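# How a robot can learn from hands that aren't its own

*For readers ages 9 to 12. Written by Jocelyn Javier. Sep 6, 2024*

A robot arm does not know how to wipe a sink. It has motors, and the motors will turn when a computer tells them to. The hard part is deciding which motor should turn, how far, and when.

One way to solve this is to write a rule for every move. That works well in a factory, where the same part arrives in the same place all day. It works badly in a home. Bottles get moved. Soap gets smaller. A rule that says "reach forward and close" will miss if the bottle has been put back in a different spot.

Another way is to show the robot what to do many times and let a computer look for the pattern. Each showing is called a **demonstration**. The method is called **imitation learning**, and it is the one used in the Carero project.

## The problem with showing

Suppose you want to show a robot how to pick up a sponge. You could do it with your bare hand, but your hand has five fingers and the robot's gripper has two pads. Your thumb can slide sideways. The pads can only open and close. A lot of what your hand does would be of no use to the robot.

You could also steer the robot itself with a remote control. Then every move is one the robot can really make. The trouble is speed. Steering a robot arm is slow and tiring, and the robot has to be there, which means carrying it into every kitchen and bathroom you want to learn from.

Marilou Panganiban and Rodel Calimlim, who run Carero, chose a path between the two. The person holds the robot's kind of gripper and does the chore with that. The gripper is the right shape, and the arm moving it is a human arm, so the work goes fairly fast. 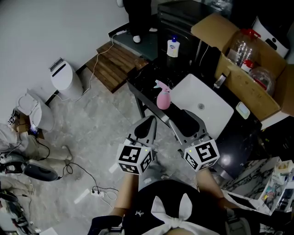
A computer that learns from demonstrations needs to know where each gripper was at every moment. It gets this from pictures. Grippers are hard to track by themselves, as a gray frame can look like many other things in a room. A printed pattern is much easier. The white cubes with blocky black shapes, one on each gripper, are called **fiducial markers**. "Fiducial" means something you can trust as a fixed point for measuring. The software knows the exact size and shape of each pattern. If the pattern looks small, the marker is far away. If it looks squashed, the marker is tilted. From this the software works out position and angle. A cube has an advantage over a flat card: when the hand turns and one face is hidden, another face may still be in view.

## From pictures to moves

After a recording is made, it goes through 3 steps.

1. **Tracking.** The software finds the markers and writes down where each gripper was.
2. **Cleaning.** Parts where the markers were hidden for too long are cut out.
3. **Training.** A program called a **model** studies the recordings. It looks at a picture and guesses the next move. Then it checks the guess against what the person did and adjusts itself a little. It repeats this a great many times.

When training is done, the model is given control of a robot with 2 arms. It sees a picture, picks a move, and the arms carry it out. Then it sees a new picture and picks again.

## What the team found

The first Carero model learned from 258 demonstrations. It was tested on one chore: lift a bottle with one gripper, pick up a cloth with the other, and wipe the counter.

The model did well when the bottle stood anywhere near the middle of the counter. It did poorly when the bottle was close to a wall – few people had put it there in the recordings, so the model had little to copy. Imelda Pangilinan added new demonstrations in March with the bottle in harder places, and the misses near the wall went down.

This result is useful to other researchers. It says that the kind of demonstrations matters, and that adding more of the same kind may not help much.

## Words to know

- **Demonstration:** one recorded showing of a task.
- **Fiducial marker:** a printed pattern that software can find and measure.
- **Gripper:** the part of a robot that holds things.
- **Model:** a program that has learned from data.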